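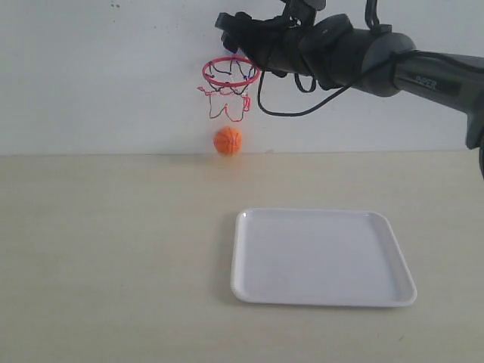

How high above the table should the hoop be?

Choose a height where the ball can pass under the net without touching it. With a small hoop on the wall behind a desk or table, most people are happy when the lowest string of the net hangs a little more than one ball above the top.

Section 3. Fixing the hoop to the wall

The Piltora mini hoop holds to the wall with a suction cup. It needs a smooth and flat surface. Painted plaster is possible when the paint is glossy, but on rough paint or wallpaper the cup will come off.

1. Wipe the wall with a damp cloth and let it dry fully. Small grains of dust under the cup let the air in.

2. Hook the net on the rim before you go to the wall. Begin at the back hook and go around in one direction. The strings look tangled when they come from the bag — this is normal, and they open a little with use.

3. Wet the cup with one drop of water. Do not use soap or oil.

4. Push the cup on the wall with your thumb, in the centre first, and hold it while you count to 21.

5. Pull the rim gently down. If the cup moves, take it off and start again from step 1.

Note: The rim should be level or almost level. When it leans forward, the ball will bounce off the front more often.

Caution: Do not hang the hoop above a stove, a heater or an open drink.

Section 4. The ball and the tray

A shallow tray on the tabletop gives the ball a home between games. Any plastic tray with a raised rim will do, and it does not need to be deep.
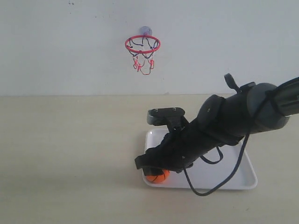 Leave enough free table in front of the wall so that a missed shot can roll and stop. If your ball always runs to the floor, put a folded towel along the front side of the table.

1. Keep the ball away from direct sun. The colour will fade.

2. Wash it by hand in lukewarm water and press it in a dry towel. No dishwasher, please.

3. Check the net once a month. Cut a loose end only if it is longer than the others, and never cut a knot.

Spare parts: net, order no. 380. Suction cup, order no. 864.

Text of this guide: Kofi Korletey, for Piltora. Revised in May.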